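Skestance - parish allotment and seed swap records

README for the data folder, updated 24th October. Written in a rush before the handover, so please bear with the gaps. Will tidy when I get a chance.

What it is: plot notes, sowing dates, harvest weights and the seed swap lists from the Sundley allotments. Typed up from the old notebooks, plus whatever people sent in on paper or by email. 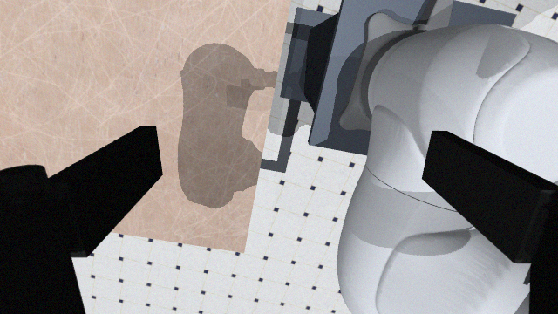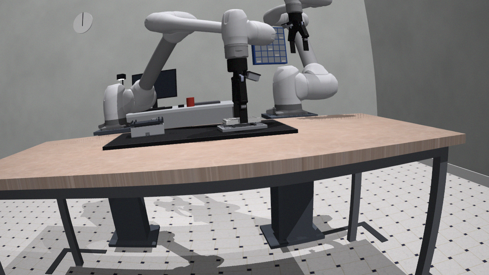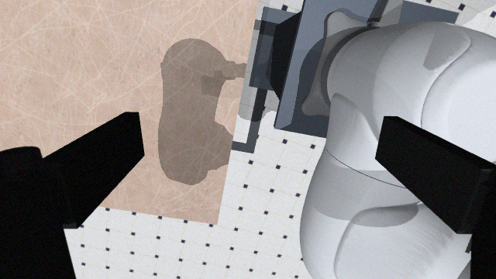
Who did what

Notebooks kept by Thérèse Desjardins, then Olga Nieto. Typing mostly me (Heike Engelhardt). Uriel Mendoza did the weather columns and fixed my dates, which were a mess. Questions about the beans go to Uriel, questions about anything else to me.

Files

plots.csv - one row per plot. Plot number, size, which way it faces, soil notes, when it was last split.
sowings.csv - one row per sowing. Plot, crop, variety, date, under cover or not, came up or not.
harvest.csv - one row per weighing. Weights in grams. See below about the marrows.
swap.csv - what was brought to the seed swap and what was taken home.
weather.csv - daily low and high, rain, frost yes/no.
old/ - scans of the notebooks. Big. Don't download unless you need to check somthing.

All files are plain comma separated, UTF-8. Open them in a spreadsheet if you like but don't save over them, it mangles the dates. Learnt that one twice.

Plot numbers

The split plots have a letter after them. 6 was one plot in the first notebook, then 6a and 6b. Anything before the split is down as plain 6 and I've left it that way. If you want totals for the whole strip, add all three together. Plot 7 has always been the shared one with the compost bays, so hardly any sowings, mostly pumpkins that planted themselves.

Crop names

Used the everyday name in the crop column and whatever was on the packet in the variety column. Where there was no packet I put "unknown". Where someone had saved the seed themselves I put "saved" and the plot it came from. There are two climbing beans that get mixed up all the time:

Villaseñor - flat pod, purple flecks, late. Eustaquio Manríquez brought the first lot and named it after his mother's village.
Zelberg - round pod, plain green, early. Goes stringy fast.

In the first notebook both are just "climber". Uriel has gone through and guessed from the picking dates. His guesses have a question mark after the name. Please keep the question marks if you pass the data on!

Weights

Kitchen scales up to the second notebook, then the hanging scale in the shed. The hanging scale is no good for small stuff, so anything under 500 grams from then on was usually lumped in with the next picking. Peas and soft fruit come out worst. Don't compare peas across notebooks.

Marrows: somebody weighed them in pounds. I converted the ones I was sure about and left the rest blank. Blank means not known, it does not mean nothing was picked. Same goes for the rest of the harvest file. A zero is a real zero.

Weather

Thermometer is on the north side of the shed, fairly sheltered. Plots at the bottom of the slope get colder than it says - Thérèse lost a whole row of courgettes in May with no frost down in the book. The frost column means frost seen on the grass by whoever opened up, so if noone opened up it's blank.

Rain gauge cracked one winter and the readings stop for a bit. Gap left as is.

Seed swap

Names taken out, plot numbers left in unless the person asked otherwise. "Took" is what was written on the sheet, people do come back for more and don't write it down. Quantities are packets, envelopes or "a handful", as written. I have not tried to turn handfuls into anything.

Known problems

- sowings.csv has some doubles where a row was sown again after slugs. If the note says "again" it's a real second sowing, otherwise probaly my typing.
- Onion sets and onion seed both under "onion". Check the note.
- Olga's 2s look like 7s. Checked the worst pages against the scans, not all of them.
- Rhubarb has no sowing dates at all. It was already there.

Using it

Help yourself. Say where you got it, and keep this file with the rest. Not meant for working out who is the better gardener, please don't.

To do

Third notebook, still at Olga's. Leek varieties. Map of the plots, once the path at the bottom end has been measured again.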